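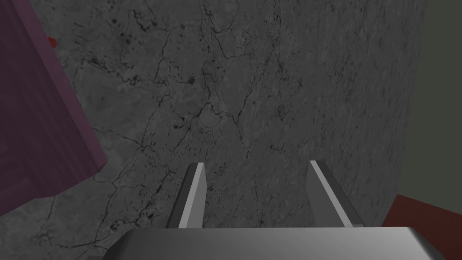

1/ We collect examples for a pick-and-place model at Zorkmont, and this month I am responsible for the simulated part. I promised to write how it goes, so I start a thread.

2/ The view is from the wrist of the simulated arm. Both fingers are in it, with nothing between them, and a gray stone surface with black cracks behind. The large purple thing on the left, with the streaks like wood grain, is much closer to a normal object than most I worked with in May.

3/ Every episode gets a new surface texture. Stone, wood, cloth, plain color, some very ugly ones. The model must learn the object and ignore the table. Our first set had a plain white table in all episodes, and the policy became lost when we changed the color.

4/ My target is 435 good episodes for this task. At the moment I have 200. I drive the arm by hand with a controller, so after lunch my thumbs are slower and the paths become less smooth. I keep these also, if the grasp is correct.

5/ What I call a good episode: the fingers open before they come near, they close one time, the object goes up and stays up until the end of the recording. If I close two times, I put it in a separate folder with the name "retry". Vandenberghe, the lab we share data with, asked for this folder and they use it more than we do.

6/ A cracked stone texture is difficult for me, the human. Dark lines look like edges of small objects, and very small objects look like part of the pattern. In this one there is a tiny dark red piece, half hidden behind the purple one, and I needed a second look to find it.

7/ I asked in the Cleldale group chat if we should remove objects which are hidden so much. Opinions are divided. For now I leave them in and write "partly hidden" in the notes column. It is easy to filter later and very boring to add later.

8/ Small practical thing: write the notes immediately after the episode. I tried to do it at the end of the day for 34 episodes and I could not remember which was which. I had to replay all of them.

9/ Somebody asked which tool I use. The recorder is called Dradis, it is internal, so I cannot share it. It saves the wrist view, the joint positions and the state of the gripper, all with the same clock. If you build your own, begin with the clock.

10/ Next I do 25 episodes where the arm starts from a strange position, with the wrist turned too far. They take me double time. If you have experience with how many of those are enough, please write to me, I would like to compare.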